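Walk-through checklist - waste sorting table and surroundings
Site: Gorniten, back work area
Checked by: Renata Piątek
Date: 7/8/25
Form: short version (the long one is still the May one, dont use it)

Marks: OK / FIX / N/A. Comments after each.

1. Table

1.1 Top level, no wobble - OK. Leaned on all corners.
1.2 Corners and edges, no chips or sharp spots - OK. Rounded corners, fine.
1.3 Top wiped down before start - OK. No stickiness.
1.4 Loose items cleared between rounds - FIX. Crumpled brown paper still out on the right side, bin right next to it. Same comment as last time.
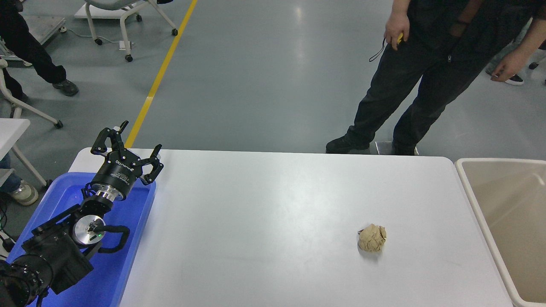

2. Bin

2.1 In reach of table, no stretching - OK.
2.2 Rim not cracked - OK. Ran a hand all the way round.
2.3 Label on the front - FIX. Lollus labels came off in the wash again. Need the screw-on kind, or at least better glue.
2.4 Emptied at end of shift - N/A, checked mid shift.
2.5 Spare liners on shelf - OK. Rivadeneyra sent one box of 80, should do us.

3. Clearances and walkway

3.1 Walkway behind table at least 800 mm - OK, just. Measured at the narrow end. Anybody pushes the table back and its a fail, so please put floor tape down.
3.2 Floor dry, no grit - OK. Swept before I got there.
3.3 Small stuff on floor - FIX. One small white thing by the table, pick up pls. People turn an ankle on less.
3.4 Closed shoes - OK.
3.5 Lanyards and straps tucked in near the table - FIX. Tape measure strap was hanging. Wrist loop or pocket.
3.6 Cups off the work surface - FIX. Paper cup standing on the table, doesn't matter if its trash or somebodys coffee. Cups go on the side shelf or in the bin.
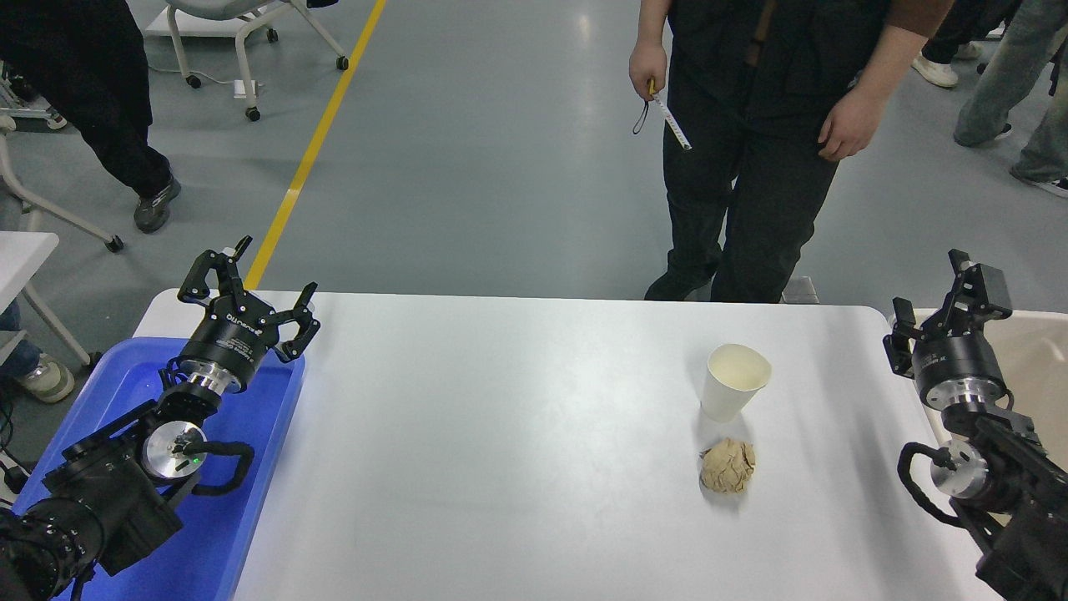
Item 3.5 and 3.6 - paper cup and paper ball on table, tape measure with strap hanging.

4. Tray, left end

4.1 Tray sits flat - OK.
4.2 Raised edge not split - OK as far as I could see. Underside not checked, need 2 people to lift.
4.3 Cleaned with the right stuff - FIX. Bottle on the shelf was Skiravex floor cleaner, thats for floors. Swap it.

5. Housekeeping, second look

5.1 Table top - FIX. Paper ball on the table, right of center.
5.2 Bin contents - FIX. Small black and white object inside against the wall of the bin. Didn't fish it out. If its got a battery it does NOT go in there - battery tub is by the door.
5.3 Passage kept clear of stored stuff - OK. Gray floor shows dirt well, good.

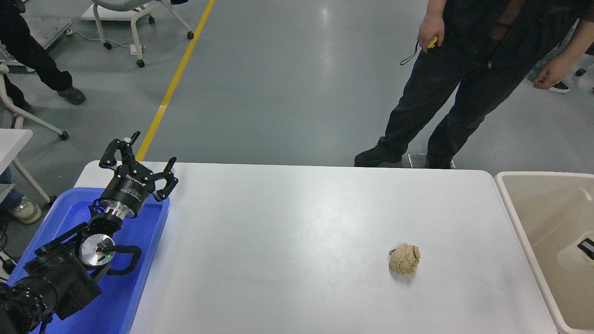

6. Other

6.1 First aid box - OK. Low on small bandaids, 3 left.
6.2 Extinguisher tag in date - OK.
6.3 Lights - OK. One tube over the sink flickers, reported in May, still flickers.
6.4 Exit sign lit - OK.

To do before next check
- labels for bin
- floor tape behind table
- right cleaner for the tray
- clear table at end of every round, cups inculded
- tray underside, bring somebody
- chase the light tube

Signed: R. Piątek
Copy to shift board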